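Sorting and Storage of Table Utensils in a Shared Student Kitchen

Project report, Household Studies
Submitted by Mwanaisha Odera and Kwadwo Arthur

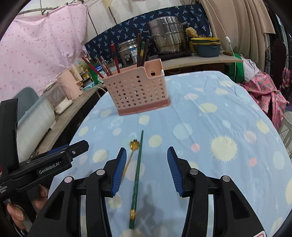 Figure 1. Utensil basket on the dining table, with a green chopstick and a gold-colored utensil on the cloth.

1. Background

The shared kitchen at Calleck House serves 60 residents on two floors. Chopsticks, spoons and small serving pieces are held in common and kept on the dining table between meals. Residents had reported that matching pairs were difficult to find at busy times and that single chopsticks were often left on the table after eating. The house office asked for a study of the present arrangement and a proposal that could be put in place without new furniture.

2. Existing Arrangement

Utensils are stored upright in a pink plastic basket with compartments and small holes across the front. Chopsticks of several colors share the basket, among them red, green and dark brown. They do not all stand at the same angle. As Figure 1 shows, one bright red chopstick leans far out to the left, while another red one stands almost upright.

The stepped rim of the basket affects how easily an item can be picked out. Where the rim is cut lower, more of the handle is exposed. Residents interviewed for the project said they usually took whatever was nearest and looked for a match afterward.

The table is covered with a light blue cloth printed with dots in yellow, pink and blue. The cloth was kept in place throughout the study so that conditions would remain the same as in daily use.

3. Method

Observations were made during the evening meal, from 5:30 to 7:30 p.m., over the course of July. The authors recorded each occasion on which a utensil was taken from the basket or put back. A total of 2,396 entries were made. Each entry noted the type of utensil, the compartment used and whether the item was returned before the table was wiped.

In the second half of the month, each compartment was assigned to one type of utensil. A small card beside the sink explained the plan. No other change was made.

4. Results

Before the compartments were assigned, 300 entries concerned a utensil left on the cloth at the end of the meal. After the change, the number fell to 104. The two periods were of equal length, and attendance at meals was similar.

Chopsticks with a distinctive mark were returned to the correct compartment more often than plain ones. The green chopsticks, which have a gold band near the thicker end, were seldom misplaced. The thin pinkish-brown chopsticks were mixed with other types throughout the study.

The gold-colored utensil with the flower-shaped head presented a separate difficulty. Its handle is slender, and residents disagreed as to whether it belonged with the spoons or with the serving pieces. It was therefore given a compartment of its own in the final week.

5. Recommendations

The assigned compartments should be kept for the coming term. The thin chopsticks should be tied in pairs when not in use. A second basket is not considered necessary at present, although the matter should be reviewed if the number of residents increases.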